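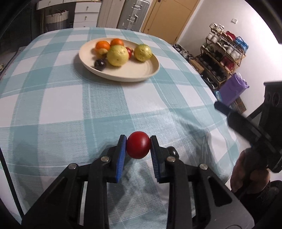

Fruit belongs in a bowl in the middle of the table, my students tell me in the first week of every term, and when asked why, they say it has always been done that way. Always is a long time. This chapter takes the claim apart.

Chapter 12
Fruit on the Table: Display, Storage or Dessert?

Household guides treat the fruit plate as a settled matter. Put out something orange, something yellow and something small and red, and the family will eat better. The Tultbridge household survey is often cited in support. It asked 500 families what they kept on the table, and it did not ask what they ate. A plate can look generous for a week while the same two oranges sit at the back of it. Keep that gap in mind whenever a guide moves from what people own to what people do.

The history is no firmer. One popular account traces the custom to a banquet at Badau in 1522, on the strength of a kitchen list that mentions fruit and a cloth on the same page. The list does not say that one was set on the other.

Then there is the question of what counts. A checked cloth, a cream plate with a low rim, small oranges next to bigger yellow-green fruit: most readers would call that a fruit plate without a second thought. Add a cherry tomato and the agreement ends. 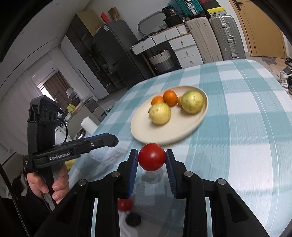

Tomatoes go with the salad things, one reader of the first edition wrote to us, and no botanist is going to change where I put mine. The complaint is fair. Botany calls the tomato a fruit, but botany does not set tables, and the Farías method, which sorts table food by seed and stem, gives results that few cooks would follow.

The Plovau method sorts by when the food is eaten. It works better, though it has trouble with anything picked at between meals. Section 12.1 tests both against the contents of an ordinary table in January.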